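Tillau Bowls dispute

The Tillau Bowls dispute is a disagreement over a group of glazed ceramic vessels taken from the hill town of Tillau and now kept at the Risgate Museum. Tillau wants them back. Risgate says they were bought fairly and has offered loans instead. No settlement so far.

Print this article | E-mail this article

Background

Tillau was a pottery town for centuries. Local clay, wood kilns, a pale ash glaze that is hard to copy. Most of the output was everyday stuff, cups and dishes and storage jars, sold down the valley at the Hajji market. The disputed pieces are different. They were made for the town shrine, used at the November feast and otherwise kept locked up.

The group is usually given as 72 vessels. Mostly bowls, hence the name, but it also takes in lidded jars and a few pouring cups. Several carry a maker's mark that has not been read with any certainty.

Removal

The shrine was damaged in a landslide and its contents were moved to a storehouse. A trading firm, Cludora, bought the whole lot from the storehouse keeper for 4000 in silver coin and shipped it out the same season. Whether the keeper had any right to sell is the center of the whole argument. Tillau says the shrine goods belonged to the town in common and could not be sold by one person. Risgate points to a signed receipt. The receipt exists in 2 copies, and the wording is not the same in both: one says "sold," the other uses a local word that can mean sold or left in keeping.

Cludora later closed, and its stock was split up. Risgate got the bowls as part of a larger purchase that also included textiles and coins.
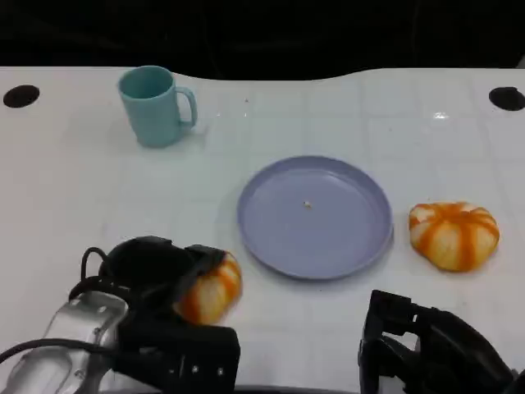 Reading time: 2 min

Claims for return

The first written request came from the town council and was turned down in a one-page letter. A second request, this time with the backing of the national culture ministry, asked for the shrine pieces only and dropped an earlier claim to the account books. Risgate replied that its charter does not allow it to give up objects from the permanent collection. Critics note the charter has been amended before, for storage and insurance reasons, so it could be amended agian.

Risgate has offered a loan of 30 pieces, renewable. Tillau refused. Accepting a loan would mean signing a paper that names Risgate as owner, and the council's lawyers advised against it.

Condition and display

Only part of the group is on view. The rest is in storage and can be seen by appointment. Old repairs with shellac have yellowed on some of the bowls. Tillau has set aside a room in the former grain hall for thier return, with climate control partly installed. Risgate has questioned if the hall is dry enough. No joint inspection yet.

Copies

Potters in Tillau make replicas of the shrine bowls, sold in the grain hall shop. Glaze is close, not exact. Some replicas have turned up at auction described as originals, which has muddied the records further.

See also: Hajji market; Cludora (trading firm); Shrine pottery

Last updated Sep 16, 2018

Shares: 72 | Comments: 2

Contact us | Copyright notice | Back to top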